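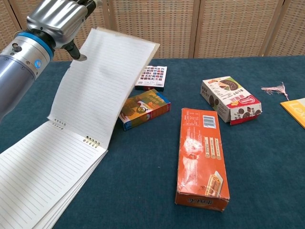
翻到一半的横线本

我学中文已经第七年了,还在用纸的本子。朋友 Chutima Ongart 常常笑我,她说手机里什么词典都有,为什么你还要写字。我没有很好的回答。今天我想慢慢写一写这件事,如果有的句子不自然,请读的人原谅我。

我是泰国人,母语里没有汉字。刚开始学的时候,我以为汉字是一种画,看多了就会记住。第一年我每天晚上看词卡,看得很高兴,考试的时候却一个字也写不出来。老师 Lertchai Srithong 先生看了我的卷子,没有生气,只在旁边写了两个字:“多抄”。他的中文是在昆明学的,字很瘦,很直,我到现在还记得那个“抄”字的最后一撇,拉得很长。

于是我开始抄。最早抄的是课文,后来抄菜单、药盒上的说明、公共汽车站的通知。课文里的人总是在问邮局怎么走,可是我住的地方,没有人问我邮局怎么走。药盒上的话比较有用。“饭后服用”“放在儿童不能接触的地方”,这些句子我抄了一遍就没有忘过。

现在我的方法是这样的。每一页只写右边的四分之三,左边留一条空的地方。右边写句子,左边写我错的地方,用铅笔写。过几个星期再回来看,如果这个错误我已经不犯了,就把铅笔字擦掉。擦得不干净也没关系。有些页左边很干净,有些页左边永远擦不完,比如关于“了”的那几页。

“了”这个字,我要单独说一说。我问过很多中国同事,他们都说“这个要看感觉”。可是外国人的问题正是没有这个感觉。“我吃饭了”和“我吃了饭”,语法书用了两页解释,我读完以后觉得懂了,第二天写邮件又错。后来我不再背规则,只收集句子。听到一句带“了”的话就写下来,再写是谁说的,在什么时候说的。楼下卖水果的阿姨说:“下雨了,你还不走?”我把这句话写了三次,因为里面有下雨,有着急,也有一点关心。

量词是另外一个麻烦。泰语里也有量词,所以别人以为泰国人学量词很容易。其实不完全是这样。我们的习惯是名词在前面,数字和量词在后面,所以我说得快的时候,常常把次序弄反,说成“书三本我买了”。同事听得懂,可是会笑。还有一些东西,中文和泰语分类的办法不一样。中文说一条裤子、一条鱼、一条路、一条消息。裤子和鱼我可以明白,都是长的。消息为什么也是一条呢?我给自己的解释是:以前的消息写在长长的纸条上。这个解释可能是错的,请不要引用我。

去年我参加了一个网上的抄写小组,名字叫 Clitari,每个人每天抄一小段,互相看。一期是40天。我第一次只坚持到一半,正好那时搬家,本子放在箱子里找不到。第二次我抄完了,抄的是一本短篇小说,旧书,在 Chantharasri 书店买的,75泰铢。老板把书放在英文书的架子上,大概他也不知道应该放在哪里。书里面有以前的人用红笔画的线,画的都是我觉得很普通的句子。我想那个人的中文一定比我好,他看到的东西我还没有看到。

说到本子,我用过各种各样的。胶装的本子看起来整齐,但是翻不平,写到靠近中间的地方手很累。大的活页夹可以换纸,可是我太懒,纸拿出来就不放回去,最后乱成一堆。现在我最喜欢用线圈的,横线,不要格子。Lertchai 老师反对,他说写汉字应该用田字格。他说得对,我的字到今天还是一边大一边小,“赢”字总是占了两个字的地方。可是我有一点固执,我觉得真正的生活里没有田字格,填表的时候只有一条线。

五月的时候我整理书架,把旧的本子拿出来看了一个下午。第一本里,我写“我很喜欢天气”。我想说的应该是“今天天气很好,我很喜欢”。我没有擦掉它。第二本里有一段日记,写的是我外婆住院,我那时不会写“担心”,写的是“我的心不在我这里”。我给 Chutima 看,她说这句比“担心”好。我不知道。我觉得会写“担心”还是比较方便的,可以早一点写完,早一点去医院。

也有读者给我写信,问抄写对口语有没有帮助。我的经验是帮助不大,至少不是马上有。我抄了两年以后,打电话订位子还是会紧张,要先把句子写在纸上再打。帮助比较大的是写邮件。从前我写“请你快一点回答我”,后来抄到别人写的“方便的时候请回复”,才知道前面那句听起来像在骂人。那位客户一直很客气,没有告诉我,想起来很不好意思。

还有人问应该买什么笔。我用的是最普通的黑色中性笔,0.5的。钢笔我试过,洗起来太麻烦。

这个星期我在抄一篇关于修自行车的文章,生词很多:链条、刹车、打气筒。我自己没有自行车,Chutima 有一辆,后面的轮子总是响。星期天我要去她家,想用中文给她讲一讲哪里坏了。她的中文比我好,应该可以听出来我哪一个量词又用错了。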